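Coffee corner opens its counter at the Plolen arcade

By the Derko Local news desk
October 16, 2024

Anyone who has walked through the Plolen arcade of late with a wet umbrella and a long face will be glad to hear that the coffee corner is open at last, and that the smell of it now reaches very nearly to the bus stop (we followed it in ourselves, and can vouch for the stretch past the shoe mender's).

It goes by the name of Cuervo, and it has taken the unit beside the old ticket window, which had stood shuttered for so long that most of us had stopped noticing it was there. The people behind it have been baking and brewing from a stall on the Taka side of the market, where they had a loyal little crowd in all weathers, and they say they simply got tired of packing everything away each evening and carrying it home in the rain. You can't blame them for that!

A fund set up by the arcade's traders raised £1,758 towards the plumbing and the lights, much of it in coins from the jar by the flower stand, and over 200 people put their names in the book to say they would like to see a proper cup of coffee sold under that roof. The rest came out of the stall's own savings, along with what was described to us as a great many weekends of sanding.

The menu is a short one for now, and none the worse for it. There is espresso, with milk or without, a pot of tea for those who won't be talked round, and a tray bake that changes according to what is cheap at the greengrocer's. When we called in it was plum and oat, and we went back for a second piece, purely so as to be fair to it. Prices are chalked up by the door and are the same whether you sit in or take your cup away with you, and if you bring your own mug they will knock a little off and admire it as well.

There are only 2 tables, both by the window, so a bit of friendly sharing will be called for on market mornings. A shelf for borrowed books is going up next to them, and anyone with paperbacks to spare is asked to leave them at the counter, though no more encyclopaedias, please, as the shelf is not a deep one. In December the corner hopes to stay open into the evening for the carol singing, with something hot and spiced for the children, and if you have a good recipe for that they would dearly like to see it before they settle on their own.

It is pleasant, too, to have a coffee place where the machine isn't tucked away at the back. The shiny metal and the slotted grille have already caught the eye of one small customer, who wanted to know where all the drips go and was given a very thorough answer. 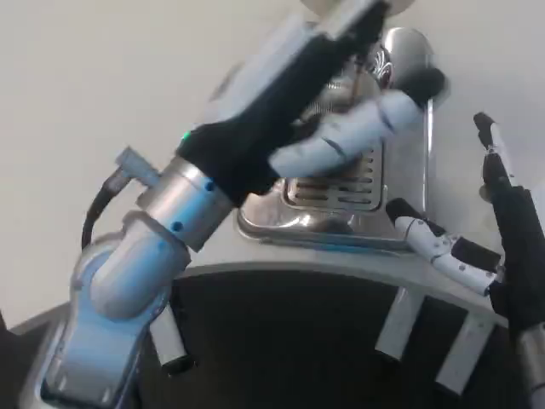
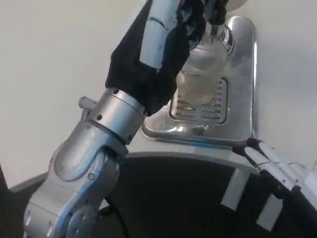

One regular from the stall days told us she had been worried the coffee would go all fancy once it moved indoors, but that it tasted just as it always had, and that her only complaint was having to give up the wall she used to lean on while she drank it. The corner opens when the arcade gates do and closes once the tray bake has gone, or at four, whichever is the later.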